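Limescale and the kitchen kettle
27/01/2018

The water in this flat comes out at 329 milligrams of calcium carbonate per litre, going by the strips I bought in December. Anything over 200 or so is usually sold to you as "hard", and ours leaves a white ring in a glass overnight.

I have been descaling the kettle on a fixed schedule since we moved in, and last month I stopped doing that and started weighing it instead. Dry kettle, lid on, same scales, before breakfast. Olaia Segura suggested it after I complained that the schedule made no sense: we boil far more in winter than in summer, and the scale follows the boiling and pays no attention to the calendar.

The chemistry is short. Heating drives carbon dioxide out of the water, the dissolved bicarbonate turns to carbonate, and the carbonate settles on whatever is hottest. In a kettle with a hidden element that is the floor plate. A thin layer does little harm. A thick one flakes, and the flakes end up in the tea.

For removal I use citric acid powder, 60 grams to a litre of water, warmed but not boiled. Boiling citric acid in a scaled kettle can leave calcium citrate behind, and that is harder to shift than what you began with. Leave it for half an hour, pour away, rinse twice. Vinegar also works and smells for days.

Carmela Carrasco wrote to ask about filter jugs. We had one for a year. It lowers the hardness well for the first part of the cartridge's life and then tails off, and the change indicator on ours was a plain timer – it had no idea what had gone through it. If you want one, test the output with strips and ignore the light.

I have not tried a softener. The quote was for 2,000 euros fitted, and the cupboard under the sink is already full.

Next I want to do the shower head, where the water is cooler and the deposit mostly comes from evaporation. Different problem, same acid. I will post the weights when there are enough of them to plot.

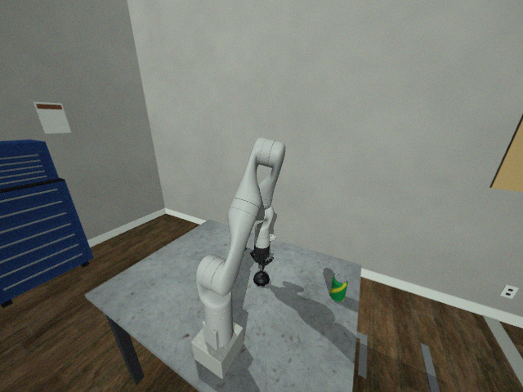
White arm on a metal-topped table, computer render.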